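About Coteck

Coteck is a video game news and guides site. We cover new releases, patches, seasonal events and downloadable content for PC and the main consoles, and we keep a library of written walkthroughs that gets updated when the games do. The site is read mostly by people who are stuck on something, and we try to build our pages with that in mind.

We started out as a forum thread for players of one co-op hunting game. The thread got long, people kept asking the same things, and a few of us moved the answers to a page of their own. The site now has more than 2,000 guides across 195 games. The old forum is still open, though most of the talk has moved to the comments.

What we publish

News posts are short. They give the platform, the release time where we have one, the size of the download and what has changed. If a publisher has put out full patch notes, we link to them and pick out the parts most players will want first.

Guides are longer and are written by someone who has finished the part of the game they are writing about. Boss guides list the attacks in the order you will meet them. Item guides give locations by region. We don't put the ending of a game in a headline, and story spoilers are marked at the top of the page.

Reviews run only when the writer has completed the main campaign. For online games, we wait until the servers have been open to the public for 7 days. We do not give scores. 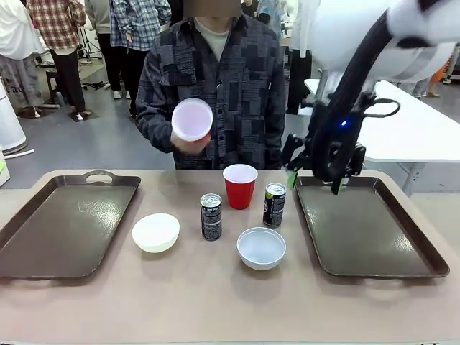
Two trays, bowls, cans and a red cup on the table.

Who we are

Coteck is run by a small staff of editors and a larger group of freelance writers. Most of the freelancers came to us as readers who sent in corrections. We pay for all published work, including updates to old guides.

Our weekly column, Plamum, covers smaller games from independent studios. Malteo is our build planner, a free tool that lets you try out armor and weapon sets before you spend materials on them. It works in the browser and does not need an account. You can save up to 195 sets on one device.

The site is owned by Hashemi Media, which also handles our advertising and hosting. Hashemi does not see articles before they go up and has no say in which games we cover.

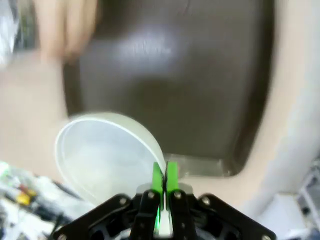 Review copies and ads

We accept review codes from publishers. When a code was provided, the review says so in the first paragraph. We do not accept paid travel, and we do not run sponsored reviews. Sponsored posts of other kinds carry a label above the headline.

Some store links earn us a commission if you buy through them. The price you pay is the same.

Corrections

If you find a mistake, use the form at the bottom of the article. Tell us which version of the game you are playing, as many reports turn out to be about a change in a recent patch. Corrections to news posts are noted at the end of the text with the original wording. Small fixes to guides are made without a note.

Write for us

We take pitches for guides and features all year except December, when the pitch inbox is closed. Send a short outline and two links to past work. Features run to a limit of 4,000 words. We do not need a cover letter.

Page last updated 18 February 2022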